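Storing snack packs in a reused carton: one is open, do the rest need to come out?

Asked Apr 13, 2024 by Drellow

I keep small snack packets in a cardboard carton with a white interior, no lid fitted. One clear bag of fried snacks has a torn edge. The others are printed packets, one of them spicy wheat strips. The carton sits low, near floor level. Pantry humidity reads 71 percent in July. Two questions: does the open bag affect the sealed ones, and is the carton adequate for long storage?

2 answers

Danuta Ziółkowski
Sealed packets are not affected by moisture from an open one. The problems are crumbs, oil and odor. Move the torn bag's contents to a rigid container with a gasket lid. A clip will not hold on a torn edge that runs down the side. At 71 percent, fried snacks go soft within a day or two once open.

Cardboard is fine for sealed packets if it stays dry. Raise it off the floor. Stand the packets on edge with the date side up, so you don't have to dig through a pile. Wipe the bottom of the box before refilling. Check any holes in the walls as well, and tape them from the outside if you get ants.

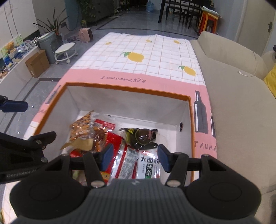

Snack packets piled in a carton, clear bag with torn edge at left

Fuleo
Just eat the open one first. I use a 200 g silica pack in my bin, works ok. Don't put it in with loose food.

Comment from Drellow: Moved the fried ones to a jar. Box is on a shelf now.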